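Talline printed interiors: gallery

Talline sheets carry a room interior printed at large scale and are used as a floor or wall covering for temporary sets. The width is 1628 mm. Weight is 121 grams per square meter. Sheets ship rolled from the Firnero warehouse on an 18 cm core. Captions cover surface and placement only. For color matching, order a swatch.

1. Folds and ripples

Speckled gray, similar to carpet, next to a reddish-brown floor area with darker streaks. Ripples distort the print, and straight lines such as the seam in the gray strip are the best place to judge how much. Unroll the sheet the evening before use and leave it face up. 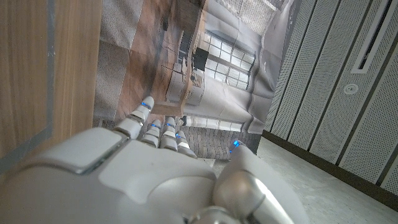
2. Flat placement

A room interior laid flat. Viewing height matters more than viewing angle with this type of print. The Hurnik showroom keeps a copy at floor level for comparison, trimmed to 545 mm on the short side.

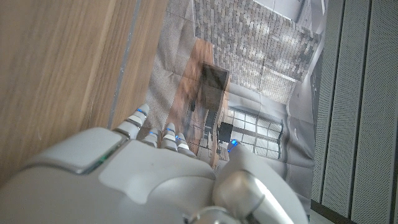

Trimming is done with a straight blade from the back. Scissors leave a wavy edge that lifts within a few weeks. Hems are available on request and add two days to the order.

3. Floor use beside furniture

Print flat on the floor, with a broad wooden panel over it. Wood close to a print can shift its colors toward warm, so check under the final lighting before fixing the corners. 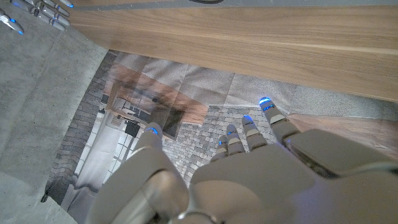
A reader writes that ironing from the back on low heat removed most of the creases in a sheet stored folded since November, but that the fold lines near the hem stayed.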